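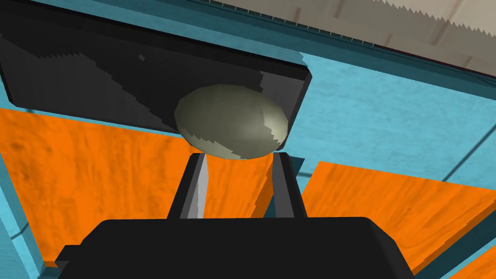 Home | Opinion | Building Codes | Archive

Rental listings should state how loud a home is. They give floor area to the square foot and say nothing about the wall between two bedrooms.

Lab ratings do not fill the gap. A partition rated 60 on a test bench can score far lower once outlets are cut into both sides. Field tests catch this, and in Huratthorpe no rule requires one after final inspection.
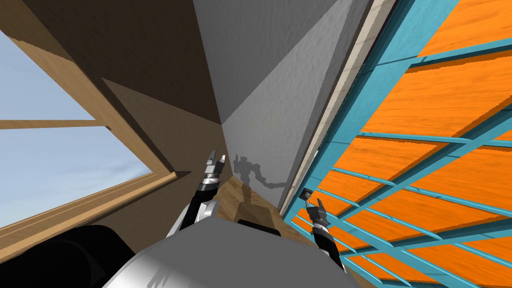 A shadow on a white plaster wall.

The usual objection is cost. At Vorimcombe, a block of 16 units, the owner paid for field tests on 3 party walls. The work took 2 hours per wall and found unsealed gaps at the floor line. Caulk closed them.

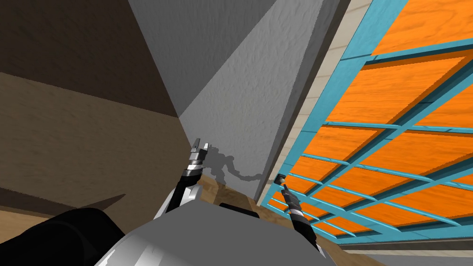
Wall corner and blue-framed structure.

A second objection is that tenants will not understand the number. They read energy labels without trouble. One figure, measured on site at a stated time of day, is enough to compare two apartments.

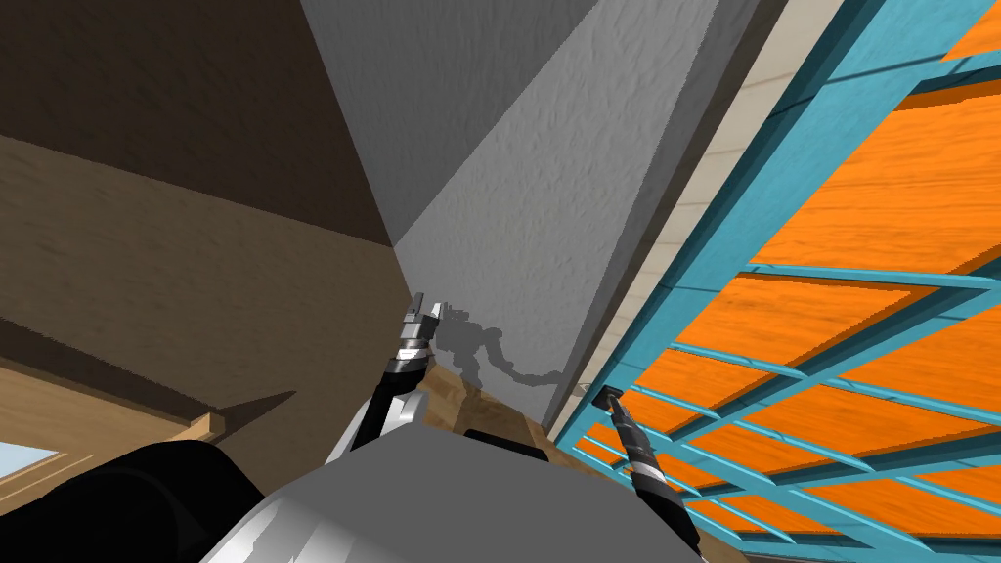

What the code should say

Test a sample of walls before occupancy. Print the lowest result in the lease.

14 shares | 6 comments

This site uses cookies. Accept | Settings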